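Home Shop Worktops Care & Repair Samples Contact

Stirbridge Stone Sealer for Granite and Quartzite

Bottle for sealing kitchen worktops, upstands and window sills
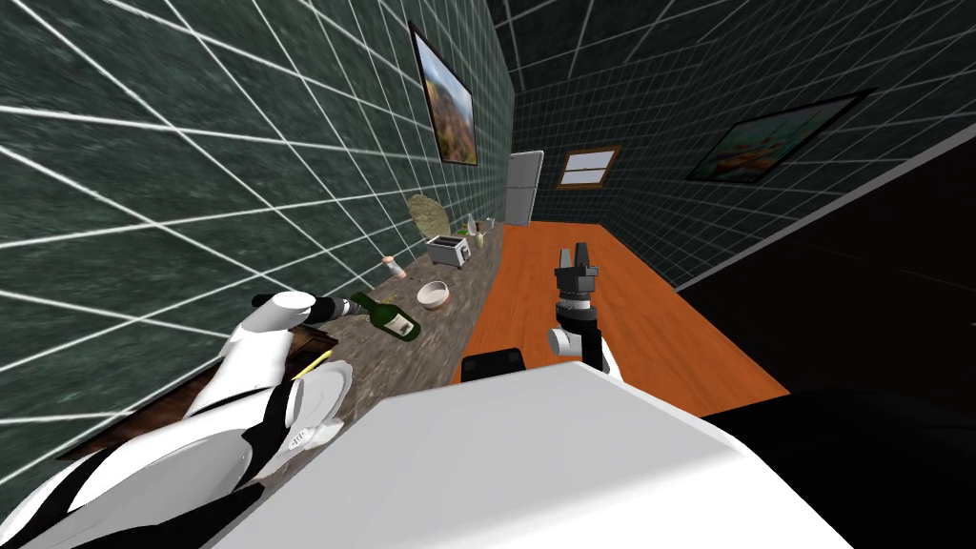
Stirbridge Stone Sealer is a water-based sealer that soaks into the stone and slows down the rate at which oil, wine and coffee get into it. It doesn't leave a film on top, so the look of a polished worktop stays as it was. On honed stone you may see a very slight darkening, and we suggest trying it first behind the kettle or under the toaster.

One bottle covers around 10 square metres of polished granite. Honed stone is thirstier and takes more. Most galley kitchens need well under a bottle, and what is left will keep if the cap is done up tightly and it is stored away from frost.

Does my worktop need it?

Put a spoonful of water on the stone near the sink and leave it for 11 minutes. If the stone under it has gone dark when you wipe it away, it is ready for sealing. If there is no mark, leave it and test again in a few months. Black granites are often dense enough to need very little, and sealer put on a stone that can't take it in will dry as a smeary haze.

The sealer is not for use on laminate, solid surface or engineered quartz. For limestone and marble, see Flornar Soft Stone Sealer, which is thicker and goes on in a single coat.

How to apply

Clear the worktop and wash it with warm water and a drop of washing-up liquid. Rinse, dry, and leave overnight. Any damp left in the stone will keep the sealer out.

Shake the bottle. Pour a little on to a clean white cloth and wipe it over an area you can easily reach, working in overlapping strokes. Leave it for 4 minutes, then buff off everything still on the surface with a second, dry cloth. Move on to the next area.

Give the whole worktop a second coat after an hour. Don't prepare food on it until the next morning, and keep it dry for a full day. If you find a haze the following day, wet a cloth with a little fresh sealer, rub the patch and buff it straight away – this lifts nearly all of it.

Looking after it

Day to day, use a soft cloth and plain water, or Bhuiyan Worktop Wash if you want something stronger. Bleach, limescale remover and vinegar will all shorten the life of the sealer. Wipe up oil and red wine when you see them. A sealed worktop gives you more time, but it will still stain if a spill is left all weekend.

Around a hob or sink, expect to reseal yearly. Elsewhere it usually lasts longer.

Orders and delivery

Sent from our warehouse in Gristville. Orders placed before 4 pm go out the same working day. We can't send liquids by air, so island addresses take a few days more. Unopened bottles can be returned for a refund. Cloths are sold separately – any lint-free cotton cloth will do the job.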